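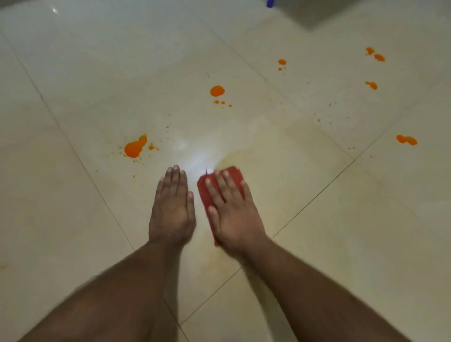

Skuner is a set of 78 sidebar badges and share icons for blogs, drawn by Nisha Bhatt and packed as PNG and SVG. Each badge fits a 300-pixel column. Colors are named after household things: the default accent, "spill", is the bright orange of the stains on the cream tiles, and "cloth" is the red of the folded cloth under the right hand. Both can be changed in theme.css.

Home | Badges | Install | Changelog | Contact

## Install

Copy the skuner folder to your theme root -- do not rename it. Paste the snippet from embed.txt into a text widget. Icons under 16 pixels are not supported.

## License

Free for personal blogs. Keep the credit line.

Print this page | E-mail this page

Related items
- Mornel header pack
- Codby divider lines
- Yu comment bubbles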